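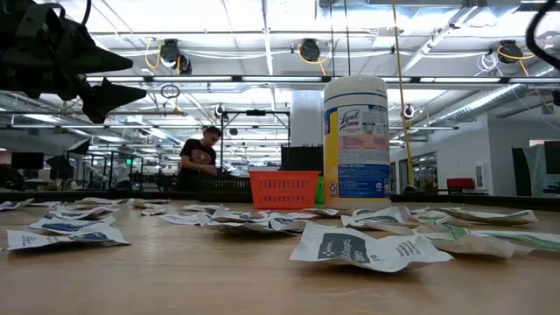
Wipe packets and the Lysol canister on the sorting table, 4 May 2026

Ticket: Sachets drying out / mixed up in first aid and cleaning supplies
Opened by: me (supply shelf, Statthorpe workshop)
Status: open, mostly fixed

What's wrong

OK so this has been bugging me since October and I finally sat down and wrote it up. We keep single-use wipes at the bench for two jobs. There are the little alcohol pads that go in the first aid pouches, and there are the other wipes people grab for a sticky tabletop or a pair of safety glasses. They all used to live in one drawer, and people keep pulling out the wrong kind, or pulling out one that's bone dry when you tear it open. A dry alcohol pad is a useless little square of fabric and I am tired of finding them!

The stock came from two places, which doesn't help. Part of it was a bulk box of 1000 from Jarkuveo (way too many for us, but the price was good and I got carried away) and the rest was leftovers that came over when the Reswood room closed. The Reswood stuff had been sitting in a bag on top of a radiator cabinet. I didn't know that when I said yes to it.

What I tried first

1. Wrote ALCOHOL and GLASSES on two zip bags and put them back in the drawer. Lasted maybe a week. The bags got opened, the packets got dumped back together, and I found one of the bags later with screws in it.

2. Asked on the supply thread for people to please read the packet before they tear it. Everybody said sure. No change that I could see.

3. Threw out anything past its date. This one did help a bit, but I was still getting dry ones with a good date on them, so the date wasn't the whole story.

4. Moved the drawer stock away from the window side. Can't say it did anything, but I left it there anyway.

What I did this time

I gave up on the drawer and did the thing I should have done in the first place, which is tip a batch out on the table and look at it. I find it so much easier when they're spread out and not in a heap, and you can pick up one packet without dragging three others along with it.

First pass is by print. Blue goes one way and green goes the other. I only use the color to get started, because two suppliers can print whatever color they like, and then I read the name on the front before it goes in with its own kind. Small packets slide under big ones, so check underneath. 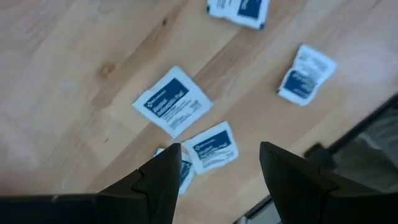 Second pass is by feel, and this is the part I'd skipped every other time. Pinch the packet in the middle, very gently, and slide your thumb a little. A good one feels slightly slippery inside, like the pad is moving around in there. A bad one feels like paper in paper. Then run a fingertip along all four sides. If the seal has a pinhole or a crease right through it, that packet is going to dry out if it hasn't already, and I put it in the reject pile even when it still feels OK.

I did 58 packets this way on the first go and pulled 12 rejects. Nearly all the rejects were the Reswood leftovers, so I'm going to blame the radiator cabinet for most of this. The Jarkuveo ones were in much better shape than I expected, although a couple had been folded in half to cram them into the drawer, and the fold had gone right into the seal. That was probably me, sorry.

Please don't fold them!

One more thing I noticed while I was at it. Wrinkles by themselves don't mean much. I'd been throwing out anything that looked beat up, and when I opened a few of the ugly ones to check, they were perfectly good inside. It's the edge that matters. So I've stopped tossing the crumpled ones on sight and I probably wasted a fair number before I figured that out.

Question that came up on the thread, copying it in so it stays with the ticket:
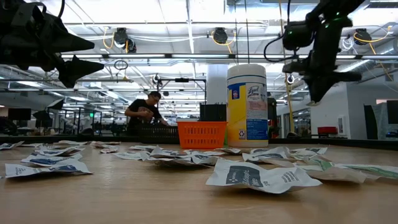

Can I drip some water on a dried-out alcohol pad and use it anyway?

Please throw it away. The alcohol is what was doing the work, and once it has evaporated you'd only be wiping with a damp bit of fabric. Open a fresh one, and if the whole pouch is dry, leave a note here so I can refill it.

Back to the storage part. I went for open bins over bags this time. Bags hide things, and a bag that's open looks pretty much the same as a bag that's closed, so people stop bothering. With a bin you look down and see what's in it. The packets lie flat, they don't get bent, and when it's getting low you can tell from across the bench. I thought about lids and decided against it for now, mostly because I know a lid will be lost by next month.

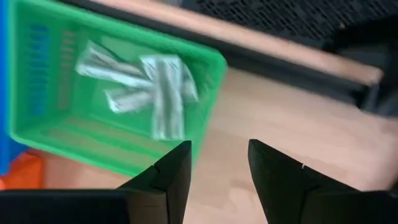
Don't overfill them, though. I tried stacking one right up to the rim and the packets on the bottom got squashed into the corners, so we were halfway back to the folding problem. A loose layer or two is plenty, and the rest can stay in the supplier's box on the low shelf where it's cool.

The canister wipes stay out on the bench by themselves. Different job entirely: those are for surfaces, so please don't use them on hands or on a cut. Check the lid is snapped down after you pull one. If the top wipe has gone stiff, pull it off and try the next one down before you decide the whole thing is dead. I've rescued canisters that way more than once.

Still to do

- Go through the rest of the Jarkuveo box. I'm doing it in small batches when I'm waiting on something else, so it'll take a while.
- Redo the first aid pouches. I want 4 alcohol pads in each one, all from the checked stock.
- Su (the online shop, we have an account) has a smaller box size, and I'd like to switch to that next time so we aren't sitting on a mountain of these.
- Labels for the bins. Big letters, both long sides.

Update, later same day: found another handful of sachets at the back of the drawer, behind the tape. Three were dry as toast. The others passed the pinch test and went in with the checked ones. The drawer is now officially for tape and nothing else, so if you see a wipe in there, move it please!

Leaving this open until the pouches are done.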